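Small Parts and Storage, interim report to the fund

Period covered: March through June
Prepared for: Irnum small grants desk
Project: Sharifi sorting room, desktop storage strand

Sorry this is short on polish, wanted it with you before the next payment window. Numbers first, then what we did, then what we still owe you.

Units in use: 8. Sessions run: 90. Loose items logged so far: just over the 1,000 we promised for the full year, so ahead on that one. Behind on labels, see further down.
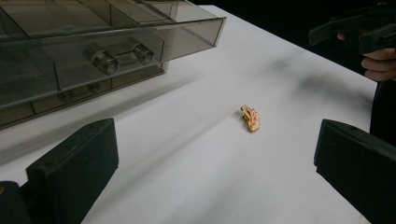
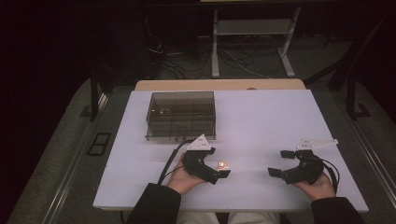
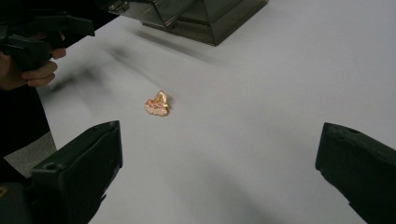 Sorting table, smoky drawer box on the white top. Drawer pulled out in the first picture.

What the money went on

Drawer boxes, mostly. We had asked for clear ones and the supplier (Nulon) only had the tinted in the size we wanted. Took the tinted. You can still make out what is in them up close, less so from across the room. Price was the same. If the clear come back in stock we will not swap, not worth the bother.

White tops for the tables. These were in the original budget as "surfaces" and I know you asked what that meant. It means a plain white top laid over the wooden table so small things show up. Small orange things, small gray things, anything the size of a thumbnail. On the bare wood people kept missing stuff and we would find it on the carpet later. Much less of that now. Tops wipe clean, no pattern, no print, matte so the ceiling lights don't bounce so much.

Still unspent: the shelving line. See below.

What a session looks like now

One item on the table at a time. That was the big change in April and I would like it noted because it was not in the plan. Before, whole tray tipped out, sort the heap. Quick to start, slow to finish, and the last handful always ended up in whichever drawer was nearest. Now it's one item out, decide, drawer open, in, drawer shut. Feels slow. The log says we finish sooner and there is far less to redo the week after.

Drawer rules, as they stand:
Top drawer, metal bits and anything heavy for its size
Lower compartments, small round stuff
Soft or crumply odds and ends, wherever there is room, this needs fixing

That third line is the problem child. We get a lot of items that are hard to name. Orange and pink, folded, could be a toy, could be a wrapper. Each session has a few and they eat the time. Two people will put the same thing in two different places and both have a point. Proposal is a "don't know" drawer, emptied once a month, anything unclaimed goes to Brirnari with the mixed donations. Would like your OK on that as it changes the wording of outcome 3.

Where the box sits

Sounds minor, took most of May. Far edge of the table works best for us, with the open area left free in front. We tried it at the near edge and forearms were in the way of the drawer the whole time. Tried it in the middle, no room to put anything down. Back edge, toward the left, is where it has stayed on most tables. It does throw a shadow and little dark items get lost in it, so we ask people to set things down well forward of the box.

Seated is better than standing, by the way. Longer sessions, fewer complaints. Chairs came out of general funds, no charge to you.

Targets against actuals

Items logged, target 1,000 for the year, passed in June
Sessions, target 90 by end of this period, met
Storage units in use, target 8, met
Drawer labels, target all units, actual 3 units. Behind.
Written guide for new people, not started. Behind.

On labels. The sticky ones peel off the plastic after a couple weeks, the shiny surface doesn't hold them. Second batch same result. We have stopped buying and are going to try tie-on tags on one unit before spending more. For now people go by looking through the side, slow but it works for the heavier pieces. Doesn't work so well for the small round ones low down, too much plastic in front, you get an outline and thats it.

On the guide. No excuse, ran out of time. The content exists in scraps, it needs a morning with the door shut. Will be in your hands with the next report.

Things that went wrong

One drawer cracked along the front when it was pulled too far. No stop on these, they will come right out if you let them. Told everyone to pull about halfway and no more. Nulon replaced it free but took a month.

Lighting. Dim at the back of the room past the tables and fine over them. Dropped items that roll toward the back are a pain to find on dark carpet. Asking for one floor lamp out of the shelving line, small cost, quote attached seperately.

Cables on the floor at the back need tidying. On the list, want it sorted before the summer sessions.

Shelving

Not bought. Plan was wall shelving to hold full units between sessions. Since then we find units mostly stay out on the tables, and the ones that don't fit in the cupboard we have already. So the ask is to move the shelving money: lamp, tags, and one more storage unit with deeper drawers for the awkward sizes. Revised budget sheet attached. If you would prefer we hand it back instead let me know and I'll process it that way.

Next period

Don't-know drawer, if approved
Tags trial on one unit, then the rest
Guide written
Lamp in, cables off the walkway
Second look at drawer rules, the three lines above are too loose
Count of what actually got re-used out of the drawers, you asked for this last time and we still only have it for the metal bits

Need from you: yes or no on the shelving money, yes or no on outcome 3 wording. The rest can wait until the next call.

Receipts are in the shared folder under Sharifi, the second Nulon invoice is scanned sideways, will redo.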